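4. Transferring Save Data to a New Console

This section covers moving Skirkari save files from one console to another. Both consoles must be signed in to the same Larkel account. Screenshots, replays and button layouts are not included in the transfer and must be moved separately (see section 6).

4.1 Before you start

Update the game on both consoles to version 21 or later. The version number is shown in the lower corner of the title menu.

Check that the new console has at least 66 MB of free storage. A full set of 9 save slots takes up most of this.

Connect both consoles to power.

Note: Saves made in the Toprak demo can be transferred, but only the first chapter is carried over. Items bought in the demo shop are converted to coins.

4.2 Sending the save data

1. On the old console, go to Options > Data > Transfer.

2. Select Send. The game closes any open session and returns to the title menu.

3. Select the slots to send. Press the left shoulder button to select all of them.

4. Write down the transfer code. It is valid for 17 minutes. If it expires, repeat steps 1 to 3 to get a new one.

CAUTION: Do not start a new game on the old console while a code is active. Slots in use are locked, and the transfer will stop with error 9.

4.3 Receiving the save data

1. On the new console, go to Options > Data > Transfer and select Receive.

2. Enter the transfer code. Letters are not case-sensitive.

3. Choose Merge or Replace. Merge fills empty slots only. Replace deletes everything in the slots on the new console.

4. Wait for the message "Transfer complete", then press Confirm.

CAUTION: Replace cannot be undone. 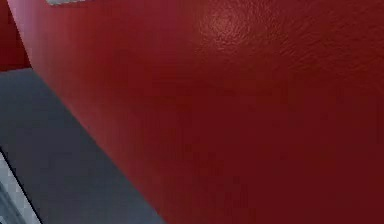
4.4 Online progress

Ranks and season rewards in Gernavow mode are stored on the server and appear at the next sign-in. If a rank is missing, sign out, close the game fully and sign in again.

Players who changed their account region after the October update must confirm the new region on the account page before ranks will load.

Section text: Anum Bangash. Technical check: Ertuğrul Tuncer.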